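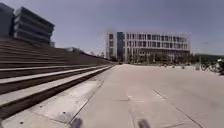
Figure 3. Camera view of the Hudbridge plaza route. The steps run along the left; parts of the robot's front body show at the bottom.

4.2 Outdoor Route Following on the Plaza

The second set of trials was carried out on the Hudbridge plaza, a paved open area bordered on one side by a wide flight of shallow steps (Figure 3). The site was selected to test the terrain classifier under conditions that differ from those of the indoor corridor trials in Section 4.1. Large areas of pale concrete offer few features for visual odometry, and the steps are made of the same material as the ground beside them. A classifier that relies on color alone has little to work with in such a place.

The robot was given a straight route of 246 m, ending near the far side of the plaza. The planner received the goal position and a coarse outline of the site but no map of the steps. All processing was done on board with the Warnik controller described in Section 3. The Lestico baseline was run on the same hardware with its published default settings. Each method completed 60 runs, divided evenly between morning and afternoon sessions.

A run was scored as successful if the robot reached the goal region without operator input and kept all feet on the plaza surface. Contact with the lowest ledge of the steps was recorded as a boundary error, whether or not the robot recovered. Operator stops were logged separately.

The Warnik controller completed 57 of its runs. The 3 failures were all boundary errors. The Lestico baseline completed 41 runs, with 14 boundary errors and 5 operator stops. Most of the baseline errors occurred in the first part of the route, where the robot walked closest to the ledge. At this distance the lowest ledge fills a large part of the left side of the image, and its flat top was often labeled as a continuation of the plaza. Our method uses the long straight edge between the two surfaces as a separate cue and holds it across successive images, so that a single wrong label has little effect on the planned path.

Joints in the paving caused a different kind of error. The dark joint that crosses the right side of the plaza in Figure 3 was marked as a possible drop by both methods in early tests. We therefore added a minimum width to the drop detector before the scored runs began, and applied the same value to the baseline. With this change, neither method stopped at a joint. The value was tuned on this site and may need to be set again for paving with wider gaps.

The parts of the robot that enter the lower edge of the image were removed with a fixed mask. Hafstein's earlier work with the Thoroddsen platform used a mask computed from joint angles, and we tested that approach as well. It gave no measurable gain on level ground, and the fixed mask was kept for all results reported in this section.

Small objects far across the plaza remained difficult to label. The classifier assigned many of them to the general obstacle class until the robot had moved closer. This did not change the outcome of any run, but it led to small early turns away from the direct line. The effect of these turns on path length is examined in Section 4.3.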